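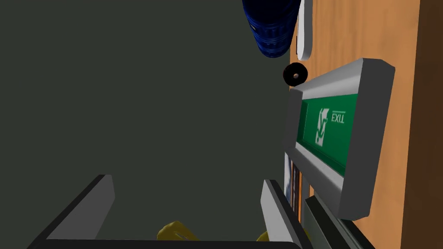

Gripper view, exit sign on wood.

Gudrun Brekke's chore trials at Trestbridge ask whether a machine can tidy a room yet. These renders come from the simulated set, 351 runs in October.

Clutter is the hard part - a pen, a bottle and a figurine on one dresser top each need a different grasp. 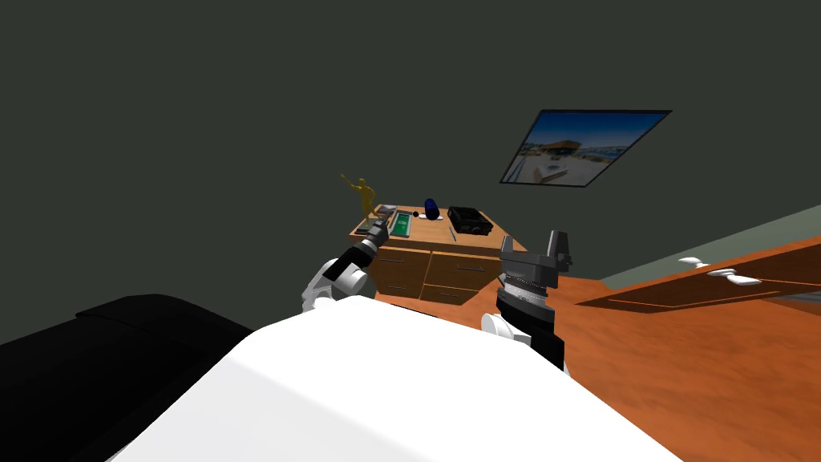
Close work

Sign housing between camera and cabinet. Boxy shapes with beveled edges suit two flat fingers.
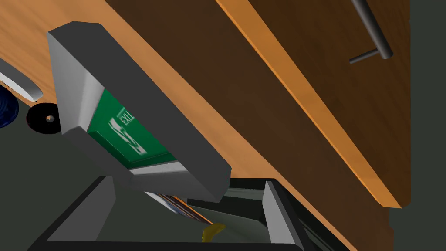

Small curved items are less forgiving. Brekke's target is 290 clean runs; the planner, Gulska, stands at 52.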